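Paper for covering notebooks, does weight matter?

ivars_v
Posted 7/20/19
I cover my own pocket notebooks and have been using plain printer paper over thin card. The corners wear through by the time the book is full. I'm thinking of moving to a heavier colored paper. I have 152 sheets of the old stuff left, so I'm in no hurry. What do people use?

astdale_ansel
Go heavier, but check the grain first. The grain should run parallel to the spine. If it runs the other way the cover will crack at the fold no matter what you paid for it. Bend the sheet gently in both directions. The easier bend is the grain.

farzadn
Disagree on grain being the main thing. For a pocket book the fold is short and I've done plenty cross-grain. What kills covers is glue that's too wet. I use a thin coat of paste and press for seven hours.

Orange is what I'm using for the current batch.

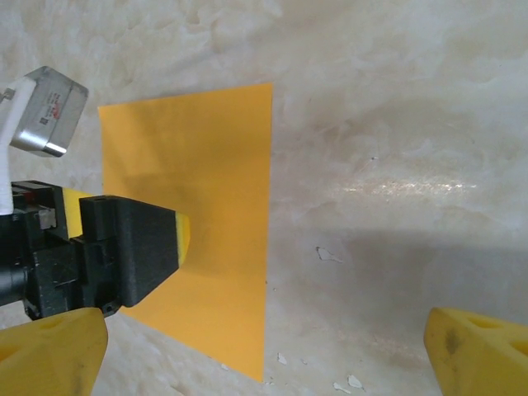
Reply 4
stollora
Seven hours is not enough, I leave mine overnight. And I'm with Ansel on grain. I made a set in February with the grain the wrong way and every one of them curled.

farzadn
Was that paste or white glue?

stollora
White glue.

farzadn
Then I'd blame the glue.

astdale_ansel
Both can be true. Score the fold with a bone folder before gluing and you'll have less trouble either way.

ivars_v
Thanks. I don't own a bone folder. Would the back of a butter knife work?

stollora
Yes, if it has no burrs. Try it on scrap first. Also round off the corners, since you said that's where they wear. I cut mine around a coin.

ivars_v
Will do. I'll make two with the grain and two against and carry them for a while.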